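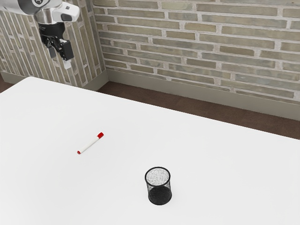 About Turkberg

Turkberg is a small company in Dradlow. We test the programs of robot arms before they are allowed to run on a real machine, and when something has already gone wrong, we help to find the reason. Our customers are workshops, packing firms and schools which own one or two arms and have no department for such questions.

Most of our work is done in Ello, our own simulation. The room in Ello is simple: two brick walls, a brown floor and a white table. We keep it simple on purpose. A new customer often asks for a copy of his complete factory hall, and we say that first we would like to see the arm put a marker in a pen holder. It is a small task, but it asks for a correct grip, a correct height and a correct moment to open the fingers.

The fault we are asked about most

Many people know us only from the Ackroyd case, so we prefer to tell it here ourselves, including our own part in it.

Ackroyd used an arm to sort long, thin parts into upright tubes. We had tested the program and given it our approval. In September the arm opened its gripper too early, with the part still above the safety cover. The part struck the edge of the cover and flew out over the barrier, to the place where an operator usually stands. The place was free at that moment. The operator pressed the emergency stop and telephoned us, and both were the right thing to do.

We withdrew our approval the same afternoon. Then we rebuilt the task in Ello with the marker and the mesh cup, and ran it 200 times with small changes in the position of the cup. 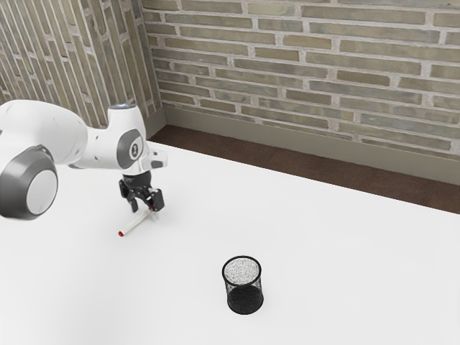
Reading time for the rest of this page: 3 minutes

In 31 of these runs the fingers opened before the program had confirmed where the cup was. The arm itself moved well. The gripper held the marker well too. The mistake was in a rule which said: if the container is not found within the waiting time, use the last known position and continue. Nothing on the operator's screen showed that this rule was in use, and the arm looked calm and certain the whole time.

Our first test had not found this, and the reason is not a pleasant one for us. We had always placed the container near the middle of the view. When it was close to the border, the program sometimes took it for a different object or did not find it at all — and then it continued with the old position. We had tested the easy case many times and believed that we had tested the task.

A close view from above can be mostly pale surface, with the objects gathered along the bottom and only partly inside the view. Such a view was missing from our old test set. Now it is a required part of it. 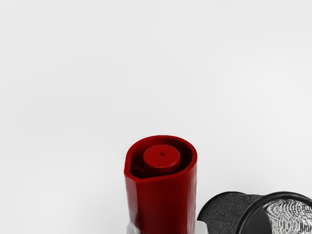
Teodoro Mendoza remarked, when he read our report, that an arm which cannot find its target should simply stand still, and that he would accept a slow machine every day if it was a machine that admits it does not know. He also asked why the approval had been signed by one person alone. We had no good answer to this, and the procedure has been changed.

What we changed

The arm must now stop and keep its fingers closed if the container is not confirmed. It may not use an old position to open the gripper.

The screen shows a clear message in place of a waiting symbol.

Each approval is read and signed by two people, and one of them must not have worked on the test.

Each release is tested with the container in 24 positions, also at the border of the view and partly outside it.

After these changes we repeated the complete series. Ackroyd received the results together with the list of failed runs, and decided after 16 days to start the arm again, first at reduced speed.
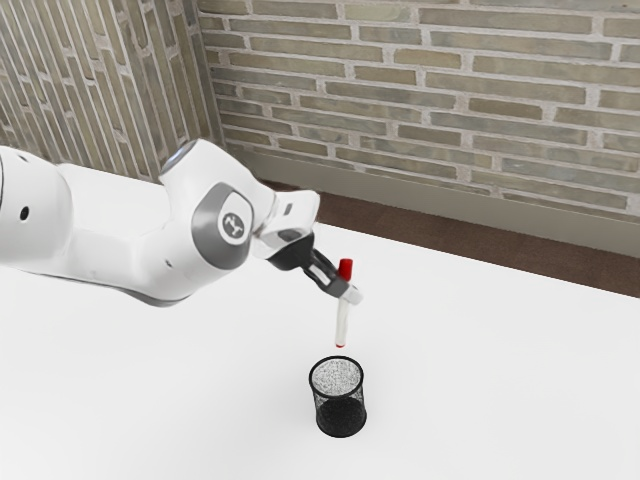

Who we are

Ebbe Viklund started Turkberg after many years of repairing grippers, and still reads each fault report that arrives. The rest of us come from programming, machine maintenance and teaching. We are glad to explain our work to school classes, if they write to us in good time.

If your arm has done something you did not expect, please stop it, leave the parts where they are, and write down what the screen says before you restart anything. Then call us. You do not have to be a customer, and the first conversation costs nothing — also when the fault is found to be ours.

Page last changed: 2026-10-15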